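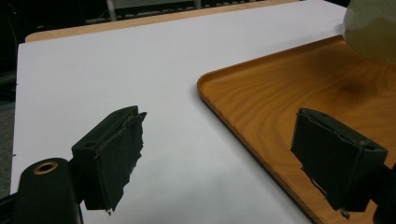
What Is a Manifesto, and Does Anyone Have to Do What It Says?

By Walid Tarawneh

Suppose you want to be class president. You could stand up and say, "Vote for me, I'm great." Some people will. Your best friend will, probably. But the kid in the back row is going to ask what you plan to do, and now you need an answer.

Write that answer down, hand out copies, and you have made a manifesto. (Say it like this: man-uh-FES-toe.) It's a list of what a person or a political party says it will do if it wins an election. In the United States people usually call it a platform, which makes it sound like something you wait on for a train. In many other countries it's a manifesto. Same animal.

Who writes it?

You might picture the leader of the party alone at a desk late at night, chewing a pen. Mostly it is a lot of people in a room, arguing about one sentence.

Let's visit the town of Retescombe, which had an election in October. Two parties wanted to run the town. One was the Harbor Party. The other was called Forward Retescombe, because every town has a party called Forward something. I have yet to meet one called Backward.

The Harbor Party's manifesto began as a pile of ideas from its members. There were 252 of them. One member wanted a longer swimming season. One wanted a bus to Justemstead, the next town over, that ran after dinner. One wanted geese banned from the park, and had clearly had a bad experience.

A small group read the whole pile and boiled it down to 18 promises. The geese did not make it in, which means the geese got to stay.

Why are the promises so slippery?

Read a few manifestos and you'll notice that some promises are hard and some are soft.

A hard promise sounds like this: "We will plant 400 trees along Farina Road before next winter." You can check that one. Put on your boots, walk down Farina Road, and look for trees.

A soft promise sounds like this: "We will work toward a greener future." Lovely. How would you check it? What shade of green? When does the future start?

Politicians like soft promises for the same reason you like saying "I'll clean my room soon." Soon is a very roomy word.

Here are some soft words to watch for: support, explore, consider, work toward, look into, do our best. They aren't lies. Sometimes a person truly doesn't know yet if a thing can be done, and it would be wrong to swear to it. But if every single promise is made of pudding, you're allowed to wonder.

What about the things that aren't there?

This is the sneaky part, and grown-ups miss it all the time.

For years people in Retescombe had argued about the Cokurmont. That's the old movie theater on the square, shut since before you were born. Half the town wanted it fixed up. The other half wanted it knocked down and turned into parking. In the last election, Forward Retescombe promised to save it, and even put it on their posters in letters the size of a dog.

This time, their manifesto had a page about streetlights, a page about the library, and a very long page about drains. The word "Cokurmont" wasn't in it.

People noticed. "They've dropped it!" said one lot. "They've still got it in mind, it just didn't fit," said the party. Then a reporter asked the party leader straight out if she would save the theater, and she talked for quite a while about drains.

A missing word can mean several things. The party may have changed its mind. It may be scared of losing votes from the parking people. It may have found out that fixing the roof costs a lot of money. Or somebody really did forget, though it's hard to forget a building that big. You can't tell just by reading. You have to ask, and then listen to hear if you got an answer or a drain.

Do they have to keep the promises?

In most places, no. A manifesto usually isn't a law. If a party breaks a promise, the police don't come around.

I know. I was annoyed too when I found out.

There are some fair reasons for a promise to get broken. Maybe there's a flood, and the tree money has to go to fixing the bridge. Maybe no party won enough seats to be in charge alone, so two parties have to share, and each one gives up some of what it wanted. And there are unfair reasons, like never having meant it in the first place.

What voters do have is a memory, and another election on the way. They can also write letters, go to town meetings, and ask the same question over and over until everybody on the stage looks tired. Newspapers help by keeping old manifestos and reading them out loud at awkward moments.

Try it yourself

Write a manifesto for running your home for one week. Keep it to 200 words. Put in two hard promises and one soft one, then give it to someone in your family and see if they can spot the soft one.

After that, ask them what you left out. If you have a little brother or sister, expect it to be something about sharing.

Words to know

Manifesto: a written list of what a party or person plans to do if elected.

Platform: what Americans usually call the same thing.

Candidate: a person who is trying to get elected.

Coalition: two or more parties that agree to run things together, often while making faces.

Last updated 2024-11-15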